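**Machine Elements, handout 2: looking at a loose spur gear**
Notes by Blažena Šimek, February 5, 2019

Most textbooks start you off with the gear ratio. I'd put that off. A ratio describes a pair, and half of last August's reports gave one for a single part.

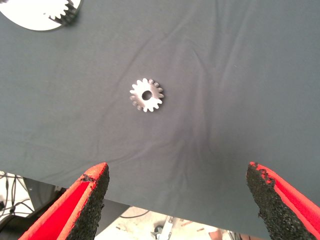 Work on a plain cloth, one gear at a time, with space left around it. Before you touch the calipers, write down:

- tooth count (mark your starting tooth - people who "just look" get it wrong)
- outside diameter
- bore diameter
- face width

Module is outside diameter divided by (teeth + 2). That holds for standard full-depth teeth and I wouldn't trust it further. Rounded tips make the outside diameter read small, so take it twice.

Don't tell me the material from the color. Silver-gray could be steel, zinc or plated something. Kuruc's notes say a magnet settles it. It doesn't, though it does rule a few things out.

The Machala catalog lists 587 gears. Finding one that matches your numbers proves very little - check the bore before you write down a part number.

Reports go to Vojtěch Bednárik, 600 words at most. Wear claims need a measurement.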